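# Wiping down at Brodstead 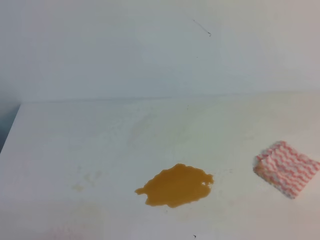

*Þrastardóttir, technical writer, Hulari*

An orange spill and a folded cloth with pink-red stripes make up the task at Brodstead, where a Breleo arm has been wiping tables since May. The shift lead there has worked the benches for 13 years.

"It does 72 wipes a shift," she said. "We used to do those between other jobs."

Faint yellowish stains to the left of the puddle are logged as residue. Two passes are allowed before a person is called. "Dried sugar needs pressure, and the limit is set low," she said.

No posts were cut. Three cleaners now check surfaces and change cloths. One has asked to go back to the old rota. "He finds the waiting harder than the wiping," she said. The request is still open.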